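Foire aux questions : panneaux à fentes Brenwood, pose et réglage

Quels profilés acceptent le panneau ?
Tous les profilés aluminium rainurés de la gamme Kragh, en pose verticale ou horizontale. Sur une cloison ajourée, prévoir un rail horizontal en tête pour solidariser les profilés avant de placer le panneau. Les profilés d'autres fabricants conviennent si la rainure admet l'écrou livré.

Le panneau doit-il être fixé à la cloison ?
Non. Il tient debout sur son propre socle. La fixation arrière est recommandée lorsque l'effort d'insertion dépasse 34 N ou lorsque le poste est déplacé régulièrement.

Dans quel ordre monter les blocs ?
De gauche à droite, les blocs à fente d'abord, les logements peu profonds ensuite, les blocs en saillie pour finir. Serrer à la main, vérifier l'alignement à la règle, puis bloquer. Les blocs sont interchangeables d'une position à l'autre ; l'entraxe est identique sur toute la rangée.

Comment présenter une barrette plate devant une fente verticale ?
La barrette se présente parallèlement à la fente, chant vers le bloc. Un défaut d'angle de 3 degrés suffit à provoquer un coincement en entrée. Ne pas forcer : reculer, corriger l'angle, reprendre.

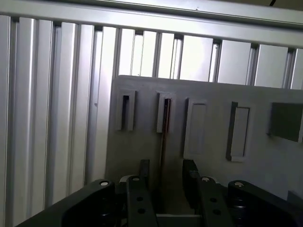

Kolbrún Þórarinsdóttir signale que, sur son poste de Flirnau, les coincements venaient surtout de la poussière accumulée au fond des fentes, et qu'un dépoussiérage à l'air sec en début de poste a suffi à les supprimer. Elle déconseille les lubrifiants, qui retiennent les particules. Nous confirmons ce point : aucun lubrifiant dans les fentes, y compris les produits secs au PTFE.

Quelle est la durée de vie d'un bloc à fente ?
Le remplacement est préconisé après 3 000 insertions, ou plus tôt si le jeu latéral devient perceptible à la main. Les logements sans fente ne sont pas concernés.

Avec quoi nettoyer la surface du panneau ?
Chiffon non pelucheux, eau et détergent neutre. Pas d'acétone ni d'alcool sur les faces mates, qui marquent de façon irréversible. Les rainures des profilés se nettoient à la brosse nylon.

Peut-on éclairer la cloison par l'arrière ?
Oui, si les interstices entre profilés restent libres. Un éclairage trop fort réduit toutefois la lisibilité des fentes depuis l'avant. Ajouter dans ce cas une source frontale diffuse, légèrement décalée.

Comment commander une pièce détachée ?
Indiquer la position du bloc dans la rangée et la référence gravée au dos. Le kit de visserie porte la référence 147. Les pièces partent du dépôt de Pristitz. Pour les configurations hors catalogue, adresser un plan coté à Gunnlaugur Kirkegaard, service technique.

Les anciens blocs Brenwood sont-ils compatibles ?
Oui, avec la plaque d'adaptation. Sans elle, le bloc dépasse du plan de référence et l'alignement n'est plus garanti.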